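Folding cell FAQ: setup, upkeep and small repairs

I look after the two-arm folding cell at Moltstead, and I get the same questions over and over, so I finally typed up my answers. It's mostly for people taking a turn on the cell, plus whoever inherits it from me one day. If something here disagrees with the binder, go with this page (I still need to fix the binder). 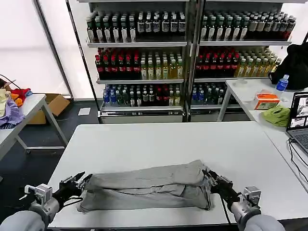
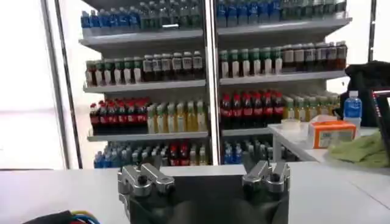
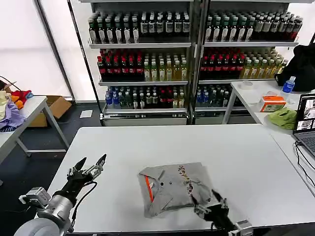
Where do I start when I set up the cell? With the cables, always! Before I power anything I go along both arms and check every loop by hand, from the wrist out to the gripper or hand. You want enough slack for the wrist to turn all the way, but you don't want a loop that can hook a table corner or a shirt sleeve. The black one that hangs in a loop at the wrist when the arm reaches out over a pair of pants is the one I fuss over most, and I give it a gentle tug at both ends. If the plug moves at all, reseat it and start over. Then I do the laptop leads on the side table, and only then do I switch on.

Does the table have to be in exactly the same spot every time?

Pretty close, yes. I allow 3 millimeters at each corner, measured from the marks. I know that sounds picky, but the arms come down to a height we taught them, and a table that has crept a little toward one side will have one arm pressing and the other one pinching air. Check that it doesn't rock, too. I've lost a whole morning to one short leg.

What about the side tables?

Much less fussy. Keep clothes waiting their turn on the left and the laptop on the right, and leave the main table for the piece being folded. You can put your water bottle on the right-hand table, just keep the lid on and stay clear of the cables.

Do the drinks shelves behind the table bother the cameras?

Not once it's set up right! They're a busy background, all those caps and labels, so I teach the cell a work area that stops at the far edge of the table. If you move the table or bump a camera, you have to teach that area again. The menu item is called "work area" in Zaltetti, the software we run on the laptop, and it takes one pass with an empty table.

How do I know a wrist camera has slipped?

Park the arm at home and look at its small picture on the laptop. I keep a saved home picture for each camera, so put the two side by side and compare where the table edge falls. If the edge is tilted or sitting higher than in the saved one, loosen the bracket, nudge it back, and snug it down again. Please don't crank on it. The threads are small and I've already had to replace one bracket that somebody tightened like a lug nut (okay, it was me).

Can I swap the grippers for the hands, or the other way around?

Sure, with the power off. We run fingered hands for some clothes and two-finger grippers for others, and the swap itself is easy. What people forget is picking the matching tool in Zaltetti afterward. The software has no idea what you bolted on, and if it thinks it's got the longer tool it'll stop short of the cloth, or worse, the reverse. Run the first move at the slowest speed with your hand on the stop button.

How often do you service the fingers?

I wipe the fingertips at the start of every shift, with a dry lint-free cloth. Lint builds up faster than you'd think, especially with fleece. Every 2000 folds I go deeper: check the finger bolts, feel for play in the joints, and open and close each finger through its full travel while I listen. A healthy one is a soft hum. If you hear a tick, write down which finger and stop using it for the day.

The gripper keeps dropping the collar. Is it broken?

Probably not. Try cleaning the tips first, then check the table height, then look at how the shirt was laid down. Thin collars are slippery and buttons can hold the tips apart. If it still drops after all that, swap the tip pads. Spares come from Flevisen and they're in drawer 11.

What do I do if an arm stops in the middle of a fold?

Hit stop, even though it's already stopped. Then free the cloth by hand, starting with whichever end is looser, and never yank it out of closed fingers. Open them from the laptop. Read the message before you clear it and copy it into the log, since half of them vanish once you press reset. If you get the same message 3 times in one shift, shut the cell down and leave me a note.

Who do we call for the big stuff?

Woldemariam handles the arm joints and anything inside the controller, and their number is taped inside the cabinet door. Have the log open when you call, they'll ask for the last message first.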